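Chapter 9
The Bin on the Table: Sorting Small Things

I have a confession to make before we get going. The first home I ever tried to organize for money was a two-bedroom apartment over a dry cleaner, and I spent the entire first morning on the bookshelves. They looked wonderful when I was done! The client was polite about it. Then she opened a kitchen drawer to find me a pen, and out came a tape measure, a dog brush, half a candle and a fistful of soy sauce packets, and I understood that I had spent three hours on the one part of her home that was already working fine.

Big things mostly look after themselves. You know where your couch is. You probably know where your winter coat is, even if the answer is "on the floor of the closet." What eats up your mornings is the small stuff, the things that fit in one hand and don't belong to any obvious family. So this chapter is all about small things, and the next one (Chapter 10, Paper) is about the flat things, which have their own special way of making you miserable.

If you did the exercises in the last chapter, you already have your room map and your list of landing spots. Keep those handy. You'll want the list in particular, and I'd suggest writing it out again on a clean sheet if yours looks anything like mine.

What you will learn

How to set up a sorting bin and where to put it
How to tell a "home" from a "parking spot"
What to do with things that could live in more than one room
When to stop

Words to know

Catch-all: any drawer, bowl, shelf or bin that takes things in without a rule.
Home: the place a thing goes back to after you use it.
Parking spot: a place a thing waits, for a short time, on its way home.
Stray: a small item with no home yet.

9.1 Why a bin?

People ask me why I don't just sort on the bed or the floor. I used to! The trouble with a bed is that you need it back by 10 at night, and whatever you haven't dealt with gets scooped into a bag, and the bag goes in the closet, and there it stays until you move. A floor is worse on the knees and you end up stepping on things. A bin on a table sits at the right height, it has walls so nothing rolls off, and if the phone rings you can walk away and come back to exactly what you left.

It doesn't need to be a fancy one. When I taught this course at the Stutau community center we used whatever was in the supply room, and the beat-up bins did just as good a job as the new ones. I happen to like a plain color inside, gray or white, so small dark things don't vanish into the corners. Skip anything with compartments for now. Compartments make you decide where things go before you've looked at them, and we're not ready to decide yet.

Two bins are better than one if you have the table for it. I keep the strays in the front one and use the back one for things that have been sorted and are waiting to be walked to another room. My sister-in-law does it the other way around and we've agreed not to discuss it at holidays.

9.2 How much to put in

Less than you think. In my early classes I let everybody fill their bins to the top, and what I got was a room of people stirring. They'd stir, pull out something easy, put it down, and stir again. Now I ask for a single thin layer, with plenty of bare floor showing between things. You should be able to see every item without moving another one. If you're tackling a big kitchen drawer, that may mean five or six rounds, and that's fine, each one goes quickly.

I once timed myself on a drawer in my own hallway, in the Ollent Street house, and it took 38 minutes start to finish, including the time I lost reading an old birthday card. I'd guessed two hours before I started and had been putting it off since December.

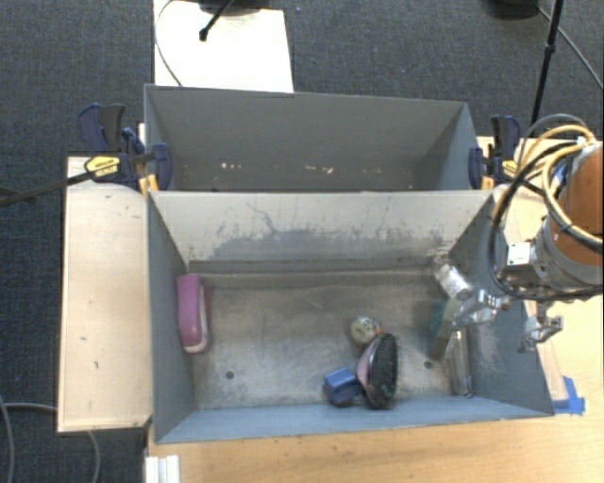 Mixed loads are the ones worth practicing on. A batch of nothing but pens teaches you very little. What you want is a hairbrush next to a little ball next to a kitchen sponge, things that have no business being together, because that's what a real catch-all gives you. Take the sponge. Easy, you say, it goes by the sink. But which sink? If you scrub the tub with one and the dishes with another, you've got two homes to think about, and I'd very much like you to get that one right! The brush goes wherever you do your hair, which for plenty of people is the hallway mirror and has nothing to do with the bathroom at all. And the ball belongs to whoever plays with it, so go and ask them.

Pick up one thing. Say out loud where you last used it (yes, out loud, I know how it feels). If you can name the spot, that's a good candidate for its home. If you can't, leave it in the bin and pick up something else. You'll come back to it, and it's often easier on the second pass when there's less lying next to it.

Try it yourself

Choose one catch-all in your home and take out a thin layer of strays. For each one, write down three things in your notebook: what it is, where you last used it, and where you found it. Don't put anything away yet. Bring the list with you to Section 9.3, where we'll look at what to do when the second and third columns don't match.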